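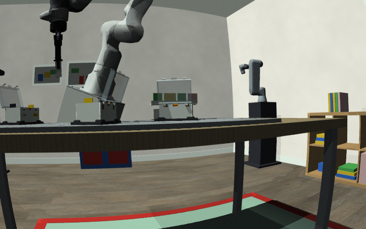 4 min read

Leftover Currency Exchange Pilot: Progress Report to the Ruddock Fund

Period covered: second half of the grant, through February

Summary

The pilot lets travelers hand in foreign coins and low-value notes that bank branches will not take. Counters are open at Cokstead and Viltness. The third, at Masholm, is fitted out but has not opened to the public. Spending is within the approved budget. One milestone, the published rate table, was met late, and one, the Masholm opening, has been moved to the next period.

Counter operations

Both open counters accept coins in 11 currencies and notes in 14. Customers may choose cash, a card credit, or a donation to the local travel assistance fund. The most common choice at Cokstead is cash. At Viltness it is donation, mainly for amounts too small to be worth a wait in line.

A typical deposit is a mixed bag of coins from two or three countries. Staff sort by currency first and by denomination second. Coins that have been withdrawn from circulation are set aside in a separate tray and listed on the receipt with a value of zero, unless the issuing central bank still redeems them. The receipt format was changed in this period so that zero-value items appear at the bottom. Customers had been reading the first line as the total.

The upper limit per customer remains 400 dollars in exchange value. Above that limit the customer is referred to a bank branch. The identity check applies to every cash payout and takes longer than the sorting does.

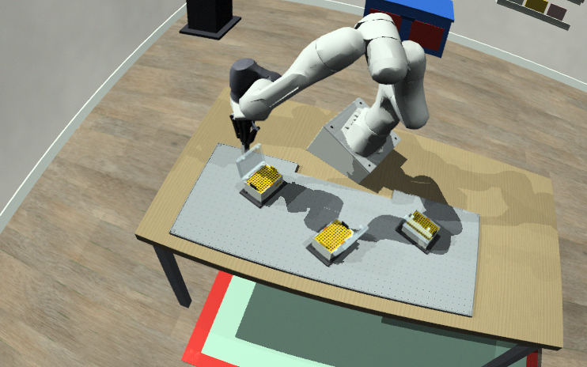 Rates and fees

The rate table is now set once each business day at 8:30 a.m. and held until close. The earlier practice of updating at midday caused disputes when a customer had checked the rate online in the morning and arrived in the afternoon. Holding the rate exposes the pilot to small losses on volatile currencies. These losses have been covered by the spread in every month to date.

Coins are bought at a lower rate than notes. The difference reflects freight: coins are heavy, and the receiving wholesaler accepts them only in sealed lots of a single denomination. A lot of minor coins can sit in storage for several months before it is full. We have asked the wholesaler to accept mixed lots at a discount and expect a written answer before the next report.

The flat fee was removed at Viltness as a test. Deposits rose, and most of the increase was in very small amounts. The fee stays in place at Cokstead until there is a full period of data to compare — the two sites differ enough in traffic that a shorter comparison would be misleading.

Counting accuracy

Every deposit is counted twice, by machine and then by hand for any denomination the machine does not recognize. In an audit of 2,000 deposits, 197 showed a difference between the first and second count. Most were caused by coins of similar diameter and weight from different countries. The machine profiles for these coins have been adjusted, and the error list is now reviewed each Wednesday. No customer was paid on the basis of a first count alone.

Worn and damaged notes are a separate problem. Polymer notes that have been folded for a long time are often rejected by the reader even when genuine. These now go to manual inspection, with payment made the same day if the note passes. 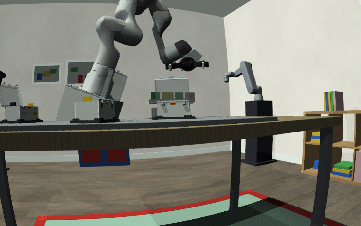 Masholm

The counter, safe and reader have been delivered. Opening depends on the insurance schedule being extended to cover overnight storage at that address. The insurer has requested a revised key-holding procedure, and a draft has been submitted. If it is accepted without further changes, the counter can open within 90 days. Rent has been paid from the contingency line, as agreed with the Fund in the previous period.

Budget

Staff costs are slightly under plan, due to the delay at Masholm. Freight is over plan. The overrun comes from one shipment that was returned by the wholesaler for a broken seal and had to be recounted and sent again. We request permission to move the unspent staff amount to freight. No increase in the total grant is requested.

Risks

Two currencies on the current list are scheduled for new note series. Old notes usually remain exchangeable for a time, but wholesalers may stop taking them earlier than the official date. Counters will stop accepting the older series one month before the wholesaler's own deadline, and signs will be posted in advance.

Donated coins are held on the books at zero until sold. This understates the value held at Viltness, and the Fund may wish to advise on the treatment it prefers.

Next period

Open the Masholm counter.
Obtain the wholesaler's decision on mixed lots.
Compare fee and no-fee results for Cokstead and Viltness.
Update the machine profiles for the new note series.
Submit the final cost per deposit for each site, with freight shown separately.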